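Robots, biscuits and a very pink box: the open day at Skistis

7 July 2020

I'd had the Skistis open day on the calendar since May, and I nearly didn't go. It was raining sideways in Trerkomstead, the bus was late, and I've been to enough of these things to know that you can spend a whole afternoon being handed leaflets. But I went, and I stayed until they started stacking the chairs, so that probably tells you how it went.

Skistis has the old Kołodziej works down by the canal, the long brick building with 1896 over the door. If you grew up round here you'll remember it as the place that smelled of glue. Kołodziej made boxes there for longer than most of us have been alive, and when it shut I think we all assumed flats. Instead the ground floor is now full of benches and cables and people in fleeces who are very keen to tell you about grippers. The upstairs is still empty and you're not allowed up, I asked.

Visitors were let in by time slot, a small group at a time, with a one-way route taped on the floor and a bottle of hand gel at every corner. I was in the slot after lunch. By the end of the day they'd had 265 people through the door, and they told me they'd have been happy with half that. There were a good few children, a couple of former Kołodziej workers who mostly wanted to see what had happened to the loading bay (it's a kitchen now), and one dog, which was made to wait in the porch.

The first stop was a talk, and I'll be quick about it. Skistis builds small work stations where two robot arms share one table. They want them to do the sort of fiddly handling that big factory robots are bad at: picking up floppy things, turning things over, passing something from one side to the other. The project is called Nokolus. I asked what it stood for and was told it doesn't stand for anything, they liked the sound of it. Fair enough! The talk had a few too many slides for my taste, though the bit on why cardboard is such a pain was good fun. It bends, it slides, it catches on its own edges, and no two bits behave the same. Anybody who has tried to get a flat-pack box to stay shut could have told them that, and one of the Kołodziej chaps said so, loudly, from the back.

Then we were taken through to the workshop, which is what we'd all come for. It's a big room and warmer than you'd think, with the windows along the canal side all propped open. There are several of the stations, and our group was steered to one in the corner where we could stand round and have a proper nosy.

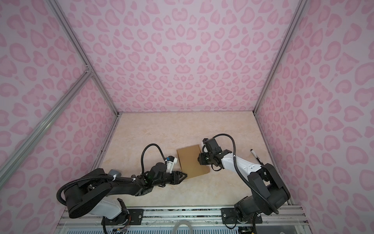 Both arms at the cardboard on the Nokolus table, with a black marker off to the right.

I hadn't expected it to be so pretty, I must say. I'd pictured grey walls and yellow warning stripes, and what we got was lavender-pink with a sort of leopard print all over it, and a tabletop that looks like pale marble. A girl of about six next to me announced that it was nicer than her bedroom, and her mum went a bit quiet. Our guide said they change the backgrounds now and then, so that the arms don't get too used to seeing the same thing every day, and I could have listened to that part for twice as long. The cameras up on the wrists are how each arm gets a close view of what it's about to grab, and a change of wallpaper can put them off more than you'd believe.

We watched for a good twenty minutes. When the arms are going they're slower than I thought they'd be, quite careful, a bit like somebody trying to lift a sleeping cat. They had a few goes at the cardboard while we stood there. Some were lovely. On one go the left arm got hold of a corner and the whole sheet swung round and away from the other one, and the entire group went "ohhh" as if we were at the football. I liked that they let us see it go wrong. At the last demonstration I went to (a different town, a different firm, I won't say which) everything had been rehearsed to death and it was about as exciting as watching a lift.

People asked good questions too. Someone wanted to know how much electricity it used, and got a fairly woolly answer. Someone else asked whether it could fold a fitted sheet, which got the biggest laugh of the day, and then a serious reply that lasted several minutes. The one I'd been waiting for came from one of the old box-makers, who asked straight out whose job it was meant to do. The guide didn't dodge it. She said the stations are meant for small workshops that can't find enough hands for repetitive jobs, and that there'd still be a person looking after each one. He didn't look convinced and I'm not sure I am either, but it was a decent conversation, and they carried on with it over the tea urn afterwards.

On which subject: the tea was free, the biscuits were the nice kind, and there was a table by the exit with worksheets for the children and a tin for the foodbank. The tin took £127, which I only know from the sign they'd put up by closing time. They'd also set out a few bits from the Kołodziej days, some old cutting forms and a ledger, and I ended up spending longer over those than I'd planned. My gran did two winters there. I looked for her name and couldn't find it, but the ledger only covered the one department, so I haven't given up.

If I've a grumble it's the sound. With the windows open and the fans running you couldn't hear the guide unless you were right at the front, and anyone sitting down missed a fair bit. A little microphone would sort it. The slope at the side entrance is also steeper than it looks on the website, so if you're coming with a wheelchair or a heavy pushchair, ring the bell at the front and they'll open the big doors for you. They did it for a lady in my group without any fuss.

Skistis say they'll do another day once they've got more of the room ready, probably on a weekend, with longer slots and the talk cut down (hooray). They've printed 400 of a small booklet on the building and its history, and there were still piles of it when I left, so it's worth calling in at the front desk if you'd like one. It's free, and there's a great photo of the loading bay in it. Bookings for the next visit will go through the Skistis website again, and schools in Trerkomstead can ask for a morning of their own.

I got the late bus home with two booklets and a biscuit in my coat pocket.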